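Museum Kovstead sucht Mitwirkende für den Beirat »Kunst ohne Hürden«

Das Museum Kovstead erweitert sein Vermittlungsangebot für blinde, sehbehinderte und gehörlose Besucherinnen und Besucher. Für die Vorbereitung der neuen Tastführungen und der Führungen in Gebärdensprache werden 12 Personen gesucht, die ihre Erfahrungen aus Konzert-, Theater- oder Museumsbesuchen einbringen möchten. Kunsthistorische Vorkenntnisse sind nicht erforderlich.

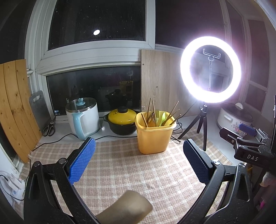
Aufgaben und Umfang

Die Mitwirkenden erproben Rundgänge durch die Sammlung Soriano, beurteilen Texte in Leichter Sprache und beraten das Haus bei der Beschilderung. Vorgesehen sind monatliche Treffen von jeweils zwei Stunden, Beginn im September. Die Sitzungen finden im Kirkar-Saal statt – der Zugang ist stufenlos, eine Induktionsanlage ist vorhanden.

Für die gesamte Laufzeit wird eine Aufwandsentschädigung von 600 Euro gezahlt. Fahrtkosten werden gegen Vorlage der Belege erstattet.
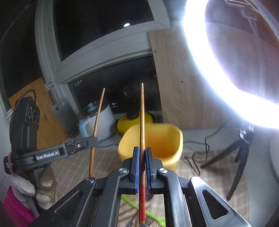
Assistenzpersonen sind willkommen und erhalten freien Eintritt. Gebärdensprachdolmetschung wird auf Wunsch gestellt; der Bedarf ist bei der Anmeldung anzugeben.

Bewerbung

Interessierte richten ein formloses Schreiben, wahlweise eine Audio- oder Videonachricht, bis Ende Juli an das Museum Kovstead, Abteilung Bildung und Vermittlung, z. Hd. Kenneth Bañez, Skarkdale 46. Bewerbungen von Menschen mit Behinderungen werden bei gleicher Eignung bevorzugt berücksichtigt. Eingereichte Unterlagen werden nach Abschluss des Verfahrens gelöscht.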